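I moved to Tultach for the cheap rent and stayed, I think, because of the sewer meetings. I know how that sounds! But if you want to learn how a town really works, go sit in a folding chair at 7 p.m. while five people argue over a pipe.

This spring the argument was over a 2-cent sales tax. The pitch, back in May, was simple enough: new storm drains on Wodska Avenue, plus 47 blocks of sidewalk repair. By the time the ballot language came out, the drains had shrunk to a single sentence and a business park had moved in next to them. I read it three times on my porch and then walked over to Gladys Massawe's place, as half the street seems to do when the county mails out anything longer than a page.

"They didn't hide it," she told me, handing back my copy with her pencil marks all over it. "They just put it on page 40." 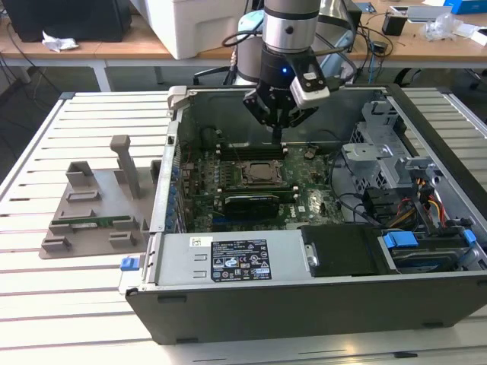 A robot arm over an open desktop computer case.

So I went back to the meetings with page 40 folded in my purse. Councilwoman Bok-nam Um – the only one up there who answers a question on the same night you ask it – said the business park money was meant as a match for a state grant. Had the grant been awarded? No. Had anyone applied? She looked down the table for quite a while, and the county manager said he'd get back to her.

The tax passed anyway, by 697 votes, and I'll admit I was one of them. My basement floods (every time, right up to the bottom stair) and I wanted those drains. Gladys voted no and hasn't let me forget it – she waves at my sump pump hose when she walks by.

The first contract comes up for a vote next month. It's for the Wesalik end of the avenue, drains only, and I've already asked for the full packet, page 40 included.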